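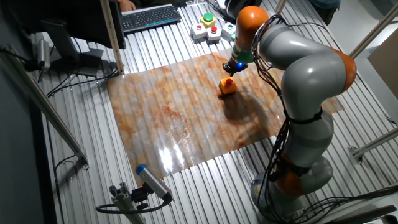
March 6, 2025

Tinby hand-wind, second day on the bench. Regulation and case back gasket. Continues from Orlando's notes in the Paucar binder, which stop at the mainspring.

Movement went back together without trouble. Dial up rate at full wind was +23 s/day, amplitude 283. Dial down nearly the same. Crown down is the bad position, slow and with a beat error that wanders while I watch it. Crown left is better but still not what I'd call settled.

Demagnetized first, no change. Checked the hairspring under the loupe. Flat, centered, but the outer coil was leaning on one regulator pin and hardly touching the other. Opened the pins a hair and reshaped the curve just past the stud. Took three tries. The first was too much and I had to walk it back.
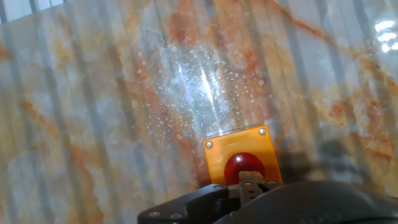
After that the beat error held steady in all positions and could be taken out at the stud carrier. Crown down is still the slowest but now in line with the rest. I'm leaving it slightly fast dial up, as Alcides wears his during the day and puts it down on its crown side at night.

Gasket: the old one was flat and had taken a set. The Gelemer replacement is listed for this case but sits proud of the groove on one side. Tried it dry, then with a film of silicone grease, same result both ways. Did not force the back down on it. The Tramau one from the November order is thinner and drops in properly. Used that. Gelemer part is bagged and marked, do not put it back in the drawer with the good ones.

Crystal: left as is. Two scratches near the 4 that catch a fingernail. Polishing would mean starting at 1000 grit or coarser and I don't want to thin it there. Will ask Alcides – he may prefer them.

Crown tube has some play. Not fixing it this time, but this watch should be kept away from water whatever the gasket does.

To do:
Rate again after a full day off the winder bench, all positions
Timing at low wind, not done yet
Order stem for Orlando's typewriter-dial project watch, same caliber
Return the 100 g tub of cleaning paste to the shelf by the ultrasonic

Orlando: your brass tweezers are in my tray, tips dressed.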